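Subject: Re: [brollumdale-kitchen] Tall tumblers and the dish rack
Date: June 24, 2019
To: Brollumdale shared kitchen list

The Conddale unit wrote:
> Where should the tall tumblers go after washing? The drying mat
> leaves water trapped under the rim if they go upside down, and
> the Wendix tray is too shallow to hold them. Also, is 914 mm
> enough bench for a rack plus the tray?

Use the wire rack. Tall tumblers with a narrow base go in upright, after a good shake over the sink. The side wires come up past the slim part of the body, so a knock from a plate won't tip them. Short glasses can still go upside down on the mat.

On bench length: 914 mm is enough if the tray goes end-on. Leave 27 mm between the rack and the wall so the rim can be wiped. Our bench is timber, so dry under the rack at the end of each day – standing water will mark the finish and turn the edges grey.

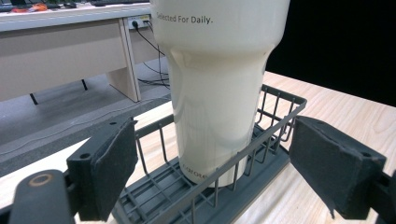

Off-white tumbler, upright in the grey wire rack.

Lids and straws dry separately on the mat. Maximum of two tall tumblers per rack, otherwise there is no space left for bowls. Anything still there on Friday goes to the Samarakoon cupboard, bottom shelf.

Brollumdale kitchen roster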